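Niilo Kallio
Dish return automation at the Lomstead canteen, notes after February. Thread.
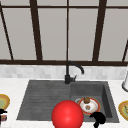
1/ We serve 900 lunches on a full day. Before the change, four people worked dish return: two scraping, one loading, one stacking.

2/ Now the Clilloneo cell does the loading. Scraping is still manual on the main line. Leftover bread is the hard case. Round pieces roll, and the grasp planner scores them low.

3/ Every grasp policy goes through simulation first. Lelex runs 1,000 episodes per build. The last build cleared 696. Our threshold for the floor is higher, so it stayed off the floor.

4/ Staffing: no one was let go. Two of the four moved to prep. The other two now split scraping and exception handling, meaning they clear the 109 fault and restart the cell.

5/ Exception handling is a different job. Less lifting, more standing by. Both operators asked for shorter rotations and got them.

6/ Pay grade for that role is still open. Turunen wrote the original job descriptions and none of them mention a fault code.

7/ Next build goes in after the rinse station is moved. Will post the numbers.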